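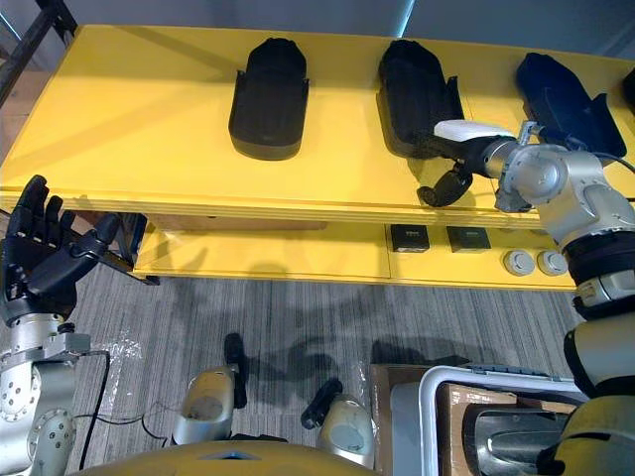 Skye Tennant wrote to me after the November post to say that a shoe tray is a thing people buy once, hate, and then shove behind the dryer, and could I please explain why I had gone and written 828 words about one. Fair question, Skye! She also said her own family has used an old beach towel by the back door for years and that it works fine, apart from the smell.

Well, I have now used shoe trays all winter, in three different spots in the house, and I am more of a fan than I was in November. So you are getting a second post, and it's longer.

I mean the individual kind here, the trays that are shaped like a shoe – rounded at one end, squared off at the other, with a low wall along the sides. I used to have one of those big rectangular boot mats, and the trouble with a big mat is that it turns into a parking lot. Everybody's shoes go on it in a heap, the wet ones lean on the dry ones, and by the middle of January there's a gray puddle in the middle with somebody's good loafers sitting in it. With separate trays you put your pair down and that's your spot. My kids took to it in a way they have never taken to any other system I've brought into this house (and there have been many, ask my husband about the hook labels).

Color matters more than I expected. Black is the obvious choice and I do like it, it looks neat in a row and goes with everything. But if every tray is black, you are back to arguing about whose is whose. One navy tray in the row fixes that. Navy is close enough to black that it all still looks like a set from the front door, and different enough that my youngest knows it's hers. Sum-yee Hung, who reads this blog from Luststead and has a much bigger family than mine, told me she went the other way and got a different bright color for each person, and she says it looks like a bowling alley in there but the floor is clean.

Now, the walls. A low wall is great for getting shoes in and out, and it's plenty for snow melt off sneakers. It isn't enough for a pair of winter boots that have been in deep slush. I found this out with my own boots and a runner I was fond of. What I do now is knock the boots together outside on the step, give them a wipe with a rag around the soles, and then set them in. If it has been a really awful day I fold a strip of old dish towel in the bottom of the tray and wring it out before bed. That's the whole routine and it takes me less time than finding matching mittens.

Cleaning them is the nice part! I carry the lot to the laundry sink, squirt of dish soap, warm water, scrub with an old vegetable brush. Salt leaves a white crust along the inside corners and black shows it worse than navy does. Plain white vinegar takes it off. Leave it a few minutes, go fold something, come back and rinse. I was doing this every weekend in January and I've slid to every other weekend now that the driveway is mostly clear.

Where to keep them turned out to be the thing I had the most opinions about. The floor by the front door is where everybody starts, and for wet shoes that's still right. For the dry ones, though, I'm completely sold on getting them up off the ground. A low table with a shelf under it is so handy in an entryway. You get the top for the shoes of the season, and the shelf underneath for the small stuff – polish, spare laces, those little boxes of whatever you never know where to put. I have my eye on a yellow one. A bright, glossy, cheerful yellow, like a school bus! Dark trays look so sharp on yellow, and over a gray striped carpet it would wake up the whole hallway. My husband thinks yellow furniture is for preschools. We are still talking.

If you do raise them up, check the depth of your table before you buy anything. Mine is 12 inches deep and a grown man's shoe plus a tray hangs over the edge just enough to get knocked off by a passing backpack. You can set the trays at a slant, which helps, but then you fit fewer in a row and it starts to look messy again. Measure the biggest shoe in the house first. In ours that's a hiking boot and it's enormous.

A couple of things people asked in the comments last time.

Fraser Gourlay wanted to know if they slide around. On carpet, no. On a glossy surface, yes, a bit, especially if you kick your shoes off into them like my son does. I put a dab of removable putty under each end and that has held all winter.

Agnes Lamont asked about using them for things other than shoes, and yes, please do! I had one under the seed starts last spring and another one in the trunk for the garden trowel and gloves. The rounded end makes them easy to tip out over the compost.

Ademir Rangel asked if they stack. Mine do, more or less, and they go flat on top of the coats bin in summer. I would still rinse them first, because last year I didn't and there was grit in everybody's hoods come fall.

Next up is the mitten basket, which is a disaster at the moment. If you have a good way of keeping pairs together that doesn't involve clothespins, leave me a comment, I've tried the clothespins.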